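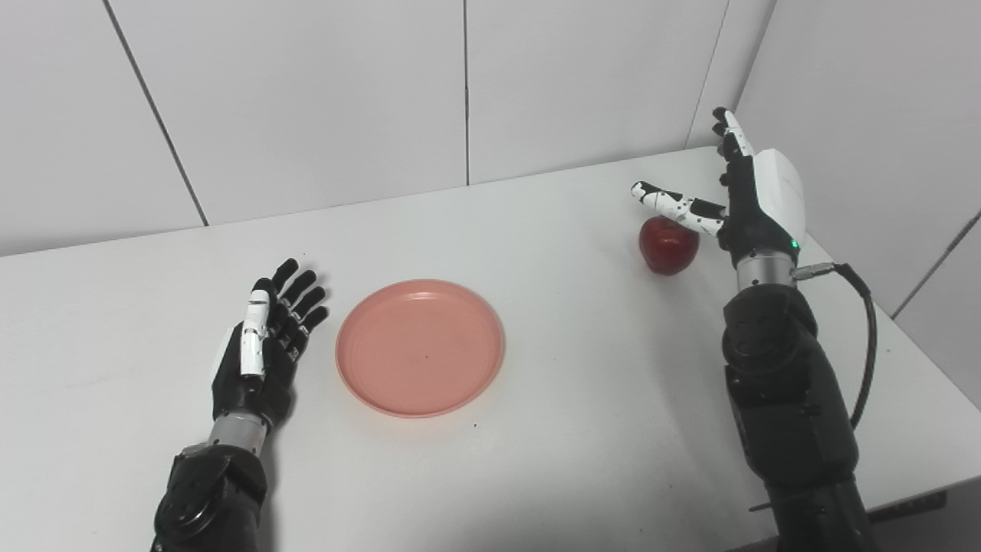 2. Selling at the farm gate: Lorstead pick-your-own

We visited two farms outside Trarlow in October, both open to the public. Lorstead is the bigger one. Over 1000 visitors last season, mostly families, mostly apples.

Entry is free, you pay by weight at the barn. Parking is the main headache. Field gets muddy, cars get stuck, neighbors complain.

Bachmann farm does it differntly: tickets only, hayride included, small shop with cider and jam. They took in $2185 on their best day. Lorstead didn't want to share sales numbers, so no real comparison, sorry.

Still to do: survey results (waiting on 2 classes), map of the bus route, fix teh table in section 4.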